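Mailing a long narrow box: is it cheaper to cut it down?

Posted in Shipping & Moving
12/21/19

I have a set of curtain rods to send to my sister in Limon. They come apart, and the longest piece is 44 inches. The post office counter in Plornley quoted me a lot more than I paid last time for a box that weighed about the same. The clerk said it was the length. I don't understand why a light box should cost more than a heavy one. Should I cut the box down, use a tube, or just pay it? She isn't in a hurry. The rods are steel, white, nothing fancy, but they match the ones she already has up and the store doesn't carry them anymore.

plornley_pat

3 replies

Gilchrist
Carriers charge for space as well as weight. They measure length, width and height, and past a certain length many of them add a flat fee on top. The limit is different for each carrier and it changes, so look at the current rate page before you tape anything shut.

You can't cut the box shorter than the longest rod, so the thing to work on is the other two sides. If your rods are in a box that is 8 by 8 at the end, move them to one that is 4 by 4. Slit the long seam with a utility knife, score new fold lines with a butter knife and a yardstick, fold it in and tape it again. Run tape the full length of the seam and around both ends. Steel rods will punch through the end of a box, so put a folded piece of cardboard inside each end before you close it. Wrap the rods together in paper so they can't slide.

Measure again after you tape. Bulging sides count. If it comes to 45 and a bit, some carriers round up.

Tubes are fine but they roll, and at least one carrier charges extra for them.

mowerman51
just ask for the slowest service they have. I sent a fishing rod last November and it was 2 weeks but it got there

Séverine Barbier
I agree with Gilchrist about the ends. I used to pack orders for a lighting shop in Grirnach and most of our damage claims were long boxes with nothing in the ends. We also stopped putting the label across a seam, which splits when the box flexes.

Two other things. Get a price from a bus freight desk if there is one near you. They are often used to long items and she would pick it up at the station. And check whether the rods telescope. Many of them have a small set screw on the underside, and once it's loose the inner piece slides in. That could get you under the length fee altogether.

A long box should be held at both ends when you move it, so it doesn't bend in the middle and open the tape.
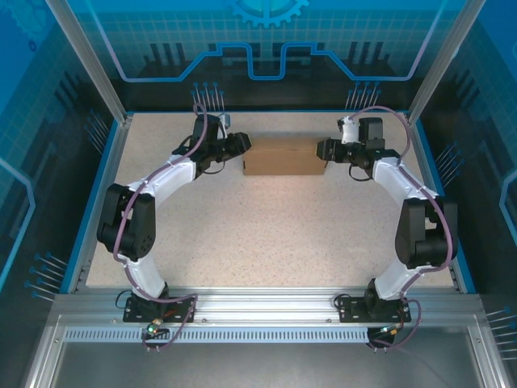 plornley_pat wrote back that the rods do have set screws, that two of them were painted over, and that a drop of penetrating oil got those loose. The longest piece is now well under what it was, and the bus desk closes at noon on Saturdays, so it will go by regular mail on Monday.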